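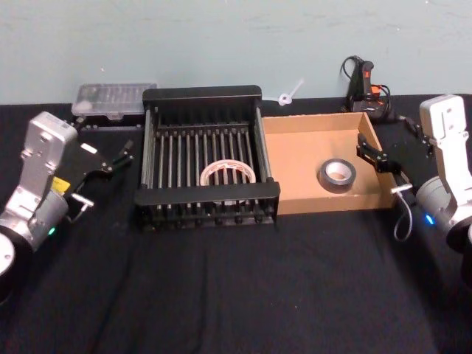
Tape in the dish rack, tape in the cardboard box.

Gellik Stays: guest comments from small hotels and guesthouses

Version of 14/06/2025

Hi, and thanks for downloading this! Gellik Stays is a pile of short guest comments about places to sleep, cleaned up enough that you can load it without swearing at it. There are 3869 comments in all. Most are one or two sentences long, and a good number are just "lovely breakfast" or the equivalent.

I put it together over a couple of winters while I was helping a guesthouse in Dakby sort through its comment cards. They wanted to know what people kept grumbling about (the stairs, mainly, and the shower on the top floor). I typed up the cards, wrote a little script to group them, and then two other towns asked if I could do theirs as well. So now it covers Dakby, Welard and Caldeira, and I've been meaning to write this file for ages.

What's in the download

stays.csv is the main file, one comment per row.
places.csv has one row per hotel or guesthouse, with the town and the room count.
topics.txt explains the topic tags.
sample_50.csv is 50 comments pulled at random, handy if you only want a quick look before you commit to the whole thing.

Columns in stays.csv

id: a plain number, no meaning to it
place: matches the code in places.csv
town: Dakby, Welard or Caldeira
score: 1 to 5, blank if the guest didn't give one
text: what they wrote, typos and all
topic: room, food, staff, location, noise, price or other
season: high or low

A word on scores. The Caldeira cards used smiley faces, so I turned those into numbers myself: the big grin is a 5, the plain smile is a 4, the flat one is a 3 and the frown is a 1. There was no face for 2. If your chart for Caldeira has a hole in it, that's the reason and you haven't broken anything.

I left the spelling alone. You'll find "accomodation" spelled more ways than I thought possible, and one guest in Welard who writes everything in capitals, including a very sweet note about the cat. Names of guests and staff are swapped for [NAME], and room numbers are swapped for [ROOM]. If you spot one I missed, please tell me and I'll pull it.

Things to watch out for

Welard is heavy on the low season. The biggest place there lost its July cards when a pipe burst in the office, so please don't compare summer noise complaints between towns.

Topic tags are mine alone. I did the first 1000 by hand and let the script suggest the rest, then fixed the ones that looked silly. "Staff" and "food" get mixed up a lot when someone is talking about breakfast service. I'd go with your gut there.

Commas inside comments are quoted properly now. In the old version they weren't, and rows went everywhere (sorry!!). Open the file as UTF-8 or the accents will turn to mush.

Using it

Do what you like with it for study, hobby projects or teaching. Please don't use it to rank the actual places or try to work out which one is which. The owners were kind enough to say yes and a few of them run the whole show with one cleaner and a cousin.

If you make something with it, say it came from Gellik Stays and drop me a line. I love seeing the charts.

Still to do

Split "room" into bed, bathroom and everything else
Add the second batch from Caldeira, currently in a shoebox
Check the duplicates in Dakby, where some couples filled in a card each and wrote the same thing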